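February, quarter past 11 at night, tea gone cold

Galton planned its own way out of a corner today and I am still buzzing, so I'm going to write all of it down before I sleep and forget which parts were luck.

The job this week has been the pool table. I love the pool table. It's small enough that the arm can get over all of it, it has rails to bump into and pockets to avoid, and a cue stick is a rotten thing to pick up if your grasp code was written by someone who only ever thought about boxes (me, last year).
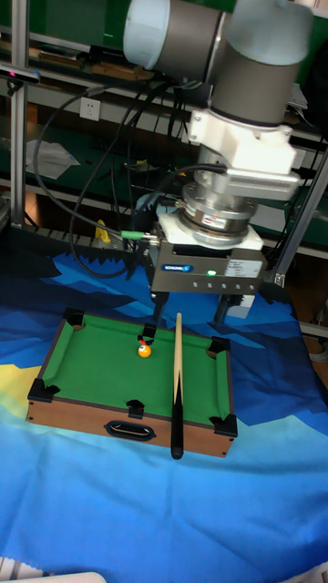 The mini pool table, with the cue across it.
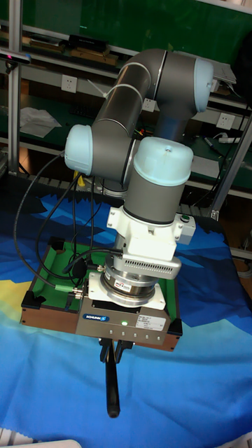 So, the planner. Until this morning Galton worked in two separate stages. It picked a grasp first, scored purely on how well the fingers would close on the thing, and then handed that grasp to the path search and said good luck. Most days that's fine. With a long thin object near a rail it's awful, because the grasp that scores best is often one the wrist can't get to without folding up on itself, and by the time the path search finds that out, the grasp stage has gone home. It would try, fail, pick the next best grasp a hair to the left, fail again in exactly the same way, and keep going until it ran out of time. I watched it do that for most of last week and said some things to the monitor.

What I did over the last few days was let the two stages talk. Each grasp candidate now gets a cheap reach check before it's allowed into the list, and when the path search fails it passes back a reason -- joint limit, collision with the rail, collision with the arm itself -- and the grasp stage uses the reason to push down every other candidate that would fail the same way. I'd been scared of this change for months! It sounded like a rewrite. In the end it was 152 lines, and a good chunk of those are comments to my future self.

First try this morning: crash. I'd mixed up the tool frame and the flange frame again, so the planner believed the fingertips were up inside the gripper body and reported, very confidently, that every single grasp was in collision. An hour gone on one transform. I've now put a check at startup that draws both frames in the viewer and makes me press a key before anything moves. Should have done that in my first week.

After that it got good. I ran 100 planning queries in simulation, same table model, cue at random angles, and only 4 came back with no plan. The old version was failing about a third of them, so I sat there grinning at a terminal like a fool. I went through the failures one at a time and 3 of them were the same case, with the cue nearly parallel to the long rail and almost touching it. There is no room for a finger on that side, so fair enough, saying "no plan" is the right answer. What it needs is a nudge action, push the cue off the rail and then grasp it. That's a whole new kind of step and I'm trying hard not to start on it tonight.

The last failure is more interesting. The cue was sitting in open space, nothing near it, and the search just timed out. Same seed, same failure, every time. I think it's the sampling. I bias the samples toward a straight line to the goal, and for that particular pose the straight line runs right through a spot where the wrist has to flip, so it keeps throwing samples at a wall. If I'm right then turning the bias down should fix it and make everything else slower. We'll see. I've saved the seed.

Also wrestled with Koppel, my perception node. Koppel gives me a pose for the cue as a line with a direction, thick end to thin end, and every so often it gets the ends swapped. The planner doesn't much care, a line is a line, but the place step cares a lot, and an old log shows it calmly planning to set the cue down backwards. I was going to fix it with a better fit to the depth points and then realized I could use color. The handle is black and the shaft is pale! I've been staring at that for weeks. I put in a dumb brightness comparison between the two halves and the swaps disappeared from every log I replayed. I want to keep the depth fit too and have the two vote, and if they disagree, just look again from another angle.

Things I want to remember for tomorrow:

Turn the straight-line bias down in steps and rerun the saved seed each time. Don't change anything else at the same time. I mean it.

The failure reasons should go in the log in plain words. Right now they're numbers and I already had to look up my own enum twice.

Speed cap stays low on the real arm until the new planner has had a full day on it. Simulation is kind to me in ways the real cables aren't, and Suva (the collision model) still has no idea the cables exist. I could wrap them in a fat capsule along the forearm and call it done. It would rule out some poses that are fine, but I can live with that.

Ask the Travdale people whether their path smoother handles joint limits near the ends of a path. Ours cuts corners and then has to be clamped, and you can see the velocity plot go flat in an ugly way.

Oh, and the small thing that pleased me most. When the new planner rejects a grasp, the viewer now shows it as a faint ghost in a color that depends on the reason, and when you step through a hard query you see a patch of them around the rail all go the same shade in one go. It's the feedback working, right there on the screen. I stepped through it over and over this afternoon when I should have been writing tests.

Tests tomorrow, then. Bed now, and I left the viewer running on the lab machine, which I'll pay for when I find the disk full of logs in the morning.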